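18/08/2022

Grapes to plate, remote control, second session

Set up on the small table again with the green cutting mat. Emese Dudás on the remote control, me on the recorder and resets. Same task text as last time: take the container in the left gripper, bring it over to the white plate, get the grapes out on to the plate, put the container back down on the mat.

Started late. The left arm would not home until we power cycled it, and then the wrist offset had gone back to the default. Put it back to 7 degrees by hand and saved it this time under Calvo, so load that profile and not the old one.

First few runs thrown away. Emese was tipping too early and most of the grapes went on the mat. The operator view makes the plate look nearer than it is. We agreed on a fixed order: left arm comes in, stop, right hand up by the edge of the plate, stop, then move the container across. It is slower but the demos look far more alike, and the May set was useless to train on for exactly that reason. Everyone did it their own way.
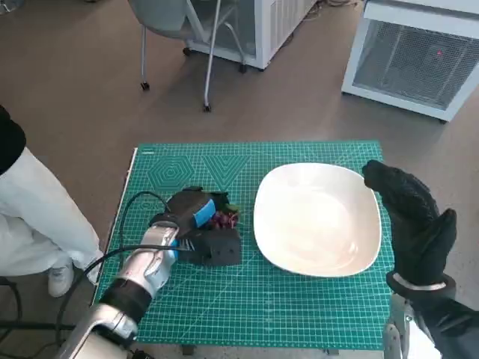
Left gripper holding the black container with the grapes, right hand raised at the edge of the plate.

After that the runs went better. 10 kept, files start at 3186. Longest was 135 seconds, with a long wait in the middle where Emese lost the right hand tracking and had to recalibrate. I kept it but marked the wait so it can be trimmed out. Would rather not have the policy learn to stand still.

Grip notes. Closing all the way makes the container walls bow in and the grapes ride up at the back. Closing to the first contact and then one more step is enough to carry it. Emese says she can't feel the difference through the controller and goes by the motor sound. Needs a force readout on the operator screen. Asked Macarena Villanueva if the one from the Mikberg job can be reused. She thinks yes but the scaling is wrong for this gripper.

Cable: it snagged once at the edge of the table when the left arm pulled back. Run deleted. Clip it before the next session.

Plate position: I was putting it back by eye between runs, so there is some spread. Fine for now. For the test set use the grid on the mat and write the corner position down for each run.

To do
Trim the wait in the long run
Cable clip
Force readout, with Macarena
More grapes, these are going soft
Try the same order with the right hand steadying the plate during the tip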